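In defense of the unmade afternoon

A neighbor of mine in Grememmont told me, in the tone people use for confessing a small crime, that she had spent an entire day off at home and had nothing to show for it. She had slept until nine, eaten toast standing up, read half a magazine from the year before, and then looked out the window at the rain for a good long while. She seemed to want me to forgive her. I told her it sounded lovely, and she laughed as though I were being polite, and I have been thinking about that laugh ever since.

I would like to make a case for the afternoon with nothing in it. I mean the kind you spend at home, in whatever rooms you have, pottering from one to the next and doing a bit of this and a bit of that (or none of either). I think we used to be better at it, and I think we gave it up without much of a fight.

When I was growing up in Zornomside, the hours between lunch and supper belonged to the house. The shops on our street closed at one and opened again at four, and in between you could hear a radio three doors down. My grandmother would fold a little laundry, then stop and sit on the edge of the bed with a pillowcase in her lap, looking at the wall. As a child I assumed she was thinking about something important. I am old enough now to suspect she was thinking about soup, or about nothing whatever, and I admire her for it more than I can say.

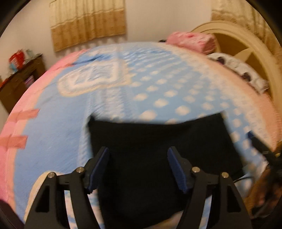 A dark cloth over a light blue printed bedsheet.

I don't want to be sentimental about those days. There was plenty of drudgery in them, and most of it fell on the women, and my grandmother's ten minutes on the edge of the bed may have been the only ten she got. But she did get them, and she took them in plain view of all of us, and it never crossed anyone's mind to ask her what she was getting done.

Compare that with how we talk now. A free Saturday has turned into a resource. There are apps that will help you plan your rest, and I know this because I paid for one. It was called Dastis, and it cost me five dollars a month, and every evening at eight it asked me to rate how restored I felt. I used it faithfully through most of one winter. I can report that very little is as tiring as being asked whether you are rested, especially by a telephone, and especially when the telephone follows up with a chart. By February I was lying on the sofa worrying that I was lying on it wrong.

I've heard the argument on the other side, and I have some sympathy for it. People are busy. Wages don't stretch, the bus takes as long as it takes, children need shoes. For someone working two jobs, an essay in praise of idleness can sound like a letter from another planet, and a rather smug one. All right, but I'd say that's a reason to guard the free hours more fiercely for everybody, instead of teaching people to feel guilty about the scraps they have. When I worked at the Hourani bakery, years ago, we started at four in the morning and turned out 332 loaves before the doors opened, and I can tell you that not one of us went home and improved ourselves. We went home and lay down. Then we got up and wandered about in our socks, and the wandering was the best part of the day!

Wandering about in your socks is where you notice things, too. You find the drawer that sticks. You find the letter you meant to answer, and sometimes you even answer it. You go in to straighten the bed and end up remembering a song from school, all the verses, and by the time you've got to the last one the light has moved across the floor and the kettle has gone cold again.

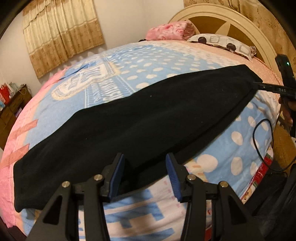 I had an aunt who lived to be very old and who kept what she called her loose hours right up to the end. She turned down invitations for them. She would say, quite cheerfully, that she couldn't come on account of having nothing on that day, and that she was looking forward to it. As a young man I thought this was rude. At 65 I have started saying it myself, with varying success. People tend to wait for the rest of the sentence.

What I would ask, if anyone is in a mood to grant me things, is modest enough. Let's stop asking each other on the first morning of the week what we did with the weekend, as if we were handing in receipts. Ask how it was. Let children be bored in the house now and again without rushing in with a craft project. And if a friend tells you she looked at the rain, please don't tell her she deserved it. She may have deserved it, she may not have. I don't see that deserving comes into it.

I asked my neighbor last week whether she'd had another of those days. She said she'd been tempted, but there were the gutters to see to, and her sister was coming, and perhaps in June. I hope she gets it. I hope it rains, if she'd like it to. As for me, it's now twenty past two, the dishes are in the sink, and I believe I'll leave them there until I feel like hearing the radio.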